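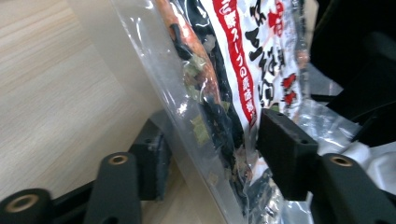
Jalstead, November

Soup day! We're rewriting our handling rules for hand-held grippers and I'm way too happy about it. Crinkly clear bags are the best teachers.

Rule 1: pads go on below the label. Film shines, labels give you something to find later. Shazia Abbasi argued for this back in spring and she was right – I owe her a coffee!

Rule 2: close slowly and stop at first contact. Dried seaweed crumbles, so no "one more squeeze" to be safe.
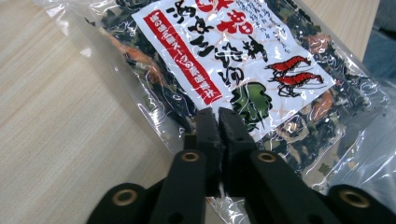 Rule 3: start with the bag flat on the table, fingers coming in low. Log every try, the fumbles too. Irfan Durrani wants 100 by Thursday and we have 29 – back to it!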